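Handout 4: Grippers and Soft Things
Home Robot Build, Cundton Shared Workshop
Instructor: Jitendra Khurana

Last session we picked up wooden blocks and felt clever. Blocks hold still, keep their shape and forgive almost everything. Cloth does none of this, so tonight we lower our expectations.

1. Why cloth is rude

A rigid part has a pose: position plus rotation, six numbers, done. A piece of satin has as many poses as it feels like having. Your planner from Handout 3 will ask where the center of the object is. Do not answer it.

Pinch near a fold. A ridge gives the tips something to close on; a flat patch slides out from between them while the software reports a successful grasp. My Kostus servo once reported 64 successes in a row, holding air.

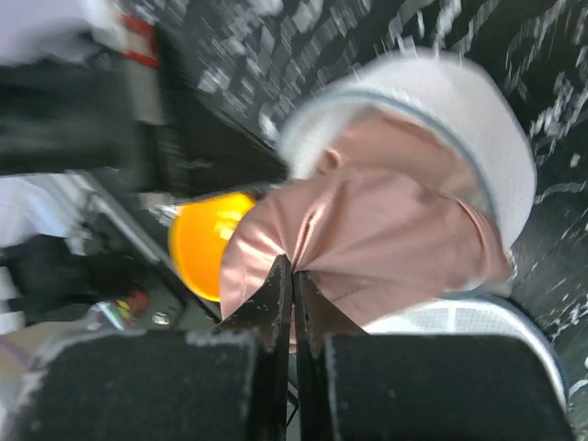
2. Closing force

Satin is slippery, so everyone's first move is to turn the force up. Look at your current log before you do. On the Grorkano driver board the raw reading runs up to 1353, and anything past 759 during a pinch means the fingers are mostly pressing on each other. That wears the tips and teaches you nothing about the cloth.

Close slowly, stop when the current rises, wait, then lift. The waiting is the part people delete to make the demo look faster.

3. Two arms

If you are running a pair, pick one to move and one to mind its own business. Moving both at once comes in Handout 6, for those who still have two arms by then. Keep a parked arm powered, or it will droop into the work at its own pace.

Cables: leave slack at the wrist. Rotate the joint 90 degrees each way by hand and watch what goes tight. Do it again after you have tidied the cables, as tidying is how most of them get broken.

4. For next time

Bring a log of ten pinches on any slippery fabric, including the bad ones. Logs with no bad ones will be read aloud. Sulemana config files go in the shared folder, under your own name please, and not "final_final".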